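Home | Forums | Grippers & End Effectors | Cameras | Buy/Sell | Log in

Soft fin pads vs flat rubber for cloth – what are you all running?
14 replies | 600 views

cledside_tinker
I've been going back and forth on fingers for my hand-held gripper for most of the winter and I'd love some opinions before I print another set. I want something that'll pick up thin fabric off a hard board, then manage ordinary rigid stuff without a swap in between. Flat rubber pads are cheap and they bite well, but I keep skating over the top of a tea towel unless I come in at exactly the right angle. The fin pads bend around things beautifully and then feel a bit vague when I want to pinch one layer.

I did 18 pickups with each at the kitchen bench. Rubber got 8. I lost track on the fins partway through (sorry, dinner was ready), but they felt better.

Like 8 | Reply

mudguard_
Felt better isn't a number, mate! Do them again and write it down.

I run flat rubber on a Kovács arm at work and wouldn't go back. If you're skating, your closing force is too low or your pads are glazed. Scuff them with a bit of fine sandpaper and see how you go.

Like 3 | Reply

pelican_brief_case
Disagree with mudguard_ on this one. An arm on a bench can hit the same height every time and your wrist can't. With a hand-held unit the give in the fins is doing you a favour, especially when you come down a few mil too hard. I'd keep the fins and look at the camera side of it. What lens are you on?

Like 5 | Reply

cledside_tinker
Wide fisheye, so I get both fingers and the whole bench. I did try a narrower one from Trelside and the picture was lovely, but I kept losing the finger markers whenever the jaws opened up. Went straight back. Controller is the Status board with the 128 firmware, if that matters to anyone.

mudguard_
It matters if you're dropping frames. Are you?

cledside_tinker
Now and then, when I move quickly. I'd blamed the card.

Anyway, fins are back on and I'm trying black cloth on the yellow board, which is about the meanest colour I could have picked for seeing creases. The markers sit just below the pads so they read fine for me, but picking out where one fold ends and the next starts is another story.

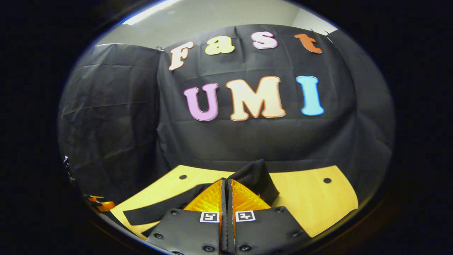
pelican_brief_case reckons the cloth colour is a red herring and you should sort the lighting first, going by what they posted in the cameras section. I'm with them on that. A low lamp off to one side brings up folds in dark fabric far better than an overhead one, and you won't have to touch the exposure.

– gumboot_logic

Like 2 | Reply

mudguard_
Fine, lamp first. I still say try the rubber again after you've scuffed it. Fins wear along the tip, and once they've gone soft there you'll be chasing your tail on thin stuff.

cledside_tinker
Fair enough. Lamp tonight, sandpaper on the weekend, and I'll do the 18 again properly with a pencil this time. Does anyone have a favourite grit? I've only got the coarse stuff in the shed.

mudguard_
Not the coarse. Grab some 600 and go gently.

Like 4 | Reply

Previous thread | Next thread | Back to top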